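Section 3: Setting the Base and Rod on Your Work Table
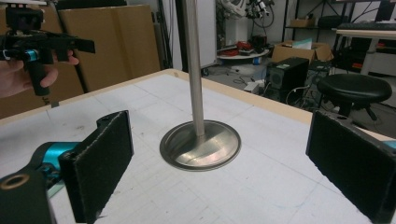
A reader in Citcombe wrote to us after the last edition to say that the base had always felt steady enough in the middle of the table, and that the trouble only began when it stood close to the rim. We agree completely, and the steps have been put in a new order with that letter in mind.

The Trikside stand comes in two parts, a wide shallow disc and a long thin rod, and they like a little patience. Set aside a quiet stretch of the morning if you can, and have a soft cloth within reach — an old cotton dish towel does beautifully.

1. Clear a good open patch of the table and wipe it down. Scuff marks in the surface do no harm, but grit will scratch the underside of the disc.

2. Lay the disc flat, raised rim facing up, with at least 100 mm of bare table on every side.

3. Hold the rod upright over the center and lower it gently until it meets the disc. Turn it clockwise by hand until it stops, and please don't reach for pliers!

4. Let go slowly, keeping a hand close by. Look at the rod from the front and then from the side, using a door frame or the corner of the room as your guide.

5. If it leans, unscrew it, wipe the joint, and try again. Three tries is perfectly normal the first time.

Note: The polished face of the disc shows every fingerprint. Carry it by the rim, and buff it with a dry cloth when you are done.

Caution: Do not hang more than 300 g from the rod until you have finished Section 4. The rod is long, and a small weight near the top pulls harder than you would expect.

Caution: Never lift the stand by the rod alone. Keep one hand under the disc the whole way.

If you bought the Calavwood table with the raised edge, slide the stand along the surface only as far as the edge, then lift it over — bumping it across will loosen the joint.

Revised 12 Oct 2023. Section 4 covers the clamps.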